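Subject: Re: [modding] Bouazza won't give me the second quest
Date: May 2024

Said Bensaid wrote:

> I finished the ferry job for Irik and went straight back to Stovden, but Bouazza only gives me the line about the weather. I have 3,556 gold on me so it can't be the money check. Is he broken in the new build or did I miss something? I'd hate to roll back 10 hours of play.

Hi Said,

Don't roll back! He isn't broken, he's just fussy (I wrote half his dialogue, so I get to say that). Bouazza looks for two things before he'll open up about the lighthouse: your standing with the Stovden merchants has to be 7 or better, and you have to have talked to Lilus at least once after the ferry job. Most people trip on the second one. She moves up to the chapel loft once Irik's boat is back, and there's no journal entry telling you so.

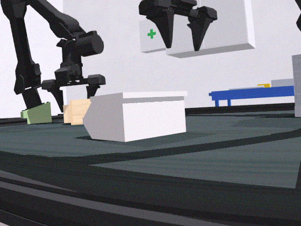
If your standing is short, sell a few things to the net mender by the dock. She counts as a merchant, even though she has hardly any gold to trade with. Don't steal from her – it drops you with the whole town, and the only way back up is the fish deliveries, and those are slow going.

Once you've seen Lilus, pick "Who keeps the light?" and let her talk all the way through. Backing out early doesn't set the flag. I want to fix that for the June build, plus the typo in her second line. 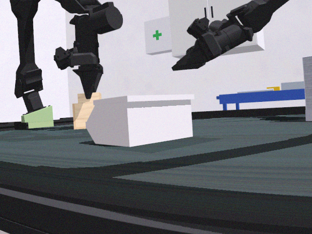 Then sleep anywhere outside of town and walk back in by the north gate. Bouazza should come up to you on his own, and he'll ask for 579 gold for the key. You can haggle him down if you kept Irik's letter, but if you gave it away at the end of the ferry job you'll have to pay full price. Sorry!

If he still talks about the weather after all that, send me your save and I'll poke at it. Which ending did you pick for the ferry, by the way?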